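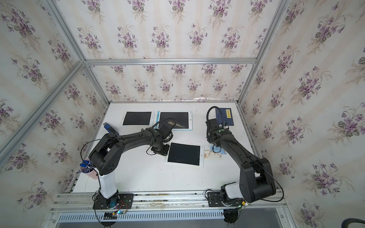
Stationery and Equipment Desk, Drudwood Study Centre
List moderator and holder of the loans register

To: drudwood-loans
Subject: Re: Drawing pads, table surface and the violet paper

On June 14, 2012 the Drudwood branch wrote:

> The three black drawing pads with white frames are out on the white table and
> we should like to know whether they are to be entered singly or as a set. The
> blue notebook is on the table as well and does not appear in the register.
> Could the Desk also say what may be used on the table top? There are grey marks
> and small stains on it. One reader has asked for the name of the wallpaper.

The Desk thanks the branch for its message and replies to each point for the benefit of all subscribers.

The pads are to be entered singly. Entry 16 in the old register treated them as one item, and a pad lent on its own could not then be traced. Please strike out that entry, leaving it legible, and give each pad its own line. The colour of the pad and of the frame should both be written down, as the other branches hold pads with black frames and the two kinds have been confused on return.

The blue notebook should be entered under Paper Goods, without a shelf number for the present. Branches are reminded that notebooks are not lent overnight.

As to the table top, a soft cloth with a little washing-up liquid is permitted. Scouring powder is not. Grey scuffs may be tried with a white rubber. Stains that remain after two attempts should be left alone and mentioned in the July return. Loose sheets found behind the table are to be taken out and smoothed flat before anything is thrown away; a page of the Stasinstead inventory was lost in this manner last year.

The wallpaper, with its pale stripes and bunches of purple violets on cream, is recorded in our papers only as pattern 1368. We hold no maker's name. Two part rolls remain in the Stasinstead store and may be requested for patching, although not for covering books.

Evening loans during Ramadan will close 20 minutes early at Stasinstead and at the Allow reading room. Drudwood keeps its usual hours. Readers who cannot return a pad before closing should telephone the branch concerned, and no charge will be made on that account.

Amended register sheets should reach the Desk with the July return. Form 18 is still accepted until the present stock is used up.

Stationery and Equipment Desk
Drudwood Study Centre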